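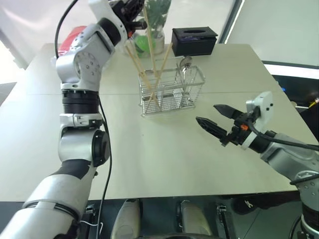

May 5, 2025 – second look at the Villeo two-arm trial unit, before the loan runs out. The sales sheet says "table tidying and utensil handling out of the box." I'd like to know whose box. Today's test is the one Agustina wrote up: take an item from the wire utensil holder, move it to the tray, let go. The chopsticks cross over each other and stick up well past the rim, so whichever one the right gripper goes for, the other is in the way. Ctibor wanted to straighten them first. I said no, the demo video had them all standing up like soldiers and that is my whole complaint about the demo video.

Settings: stock grasp model, speed at half, no retraining. Left arm parked high at the back.

- Chopsticks: 13 tries, 2 clean. Most of the rest closed on both sticks at the crossing and dragged the holder.
- Spoon: better. Goes for the neck under the bowl and mostly gets it. Slow approach, though, with a long pause before closing that Villeo support calls "confirming." Confirming what?
- Holder is light and slides. Taped it down for the last few runs, which helped, but I am not counting those.

Cables. The thin one down the left arm still hangs free over its whole length. Ľubica raised this in the first call and was told it's fine within the normal working range. Maybe. I don't want to find out where the normal range ends with a glass vase on the table. Ask for a clip kit or make our own.

The brochure figure is 2,277 successful picks "in mixed household conditions." No failures listed, no total, no list of objects. Boris has asked for the log twice and got the brochure again. Until we see tries as well as successes I'm leaving that line blank in the comparison sheet.

Support plan is 300 a month per unit, and the model updates only come with it. So the price we were quoted in December isn't the price. Ľubomír thinks the updates could be worth it if they fix the crossed-stick case. I'd want to see it fixed on our table first – then talk about paying.

What I do like: the arms hold position well, restart after a stop is quick, and the log viewer is easier to read than the Grundlow one.

Next:

- same test with the holder taped from the start, logged separately
- forks, if anyone can find some that match
- move the plant and tissue box off, see if the approach gets any faster
- Boris to chase the log again, copy me

Not signing anything yet.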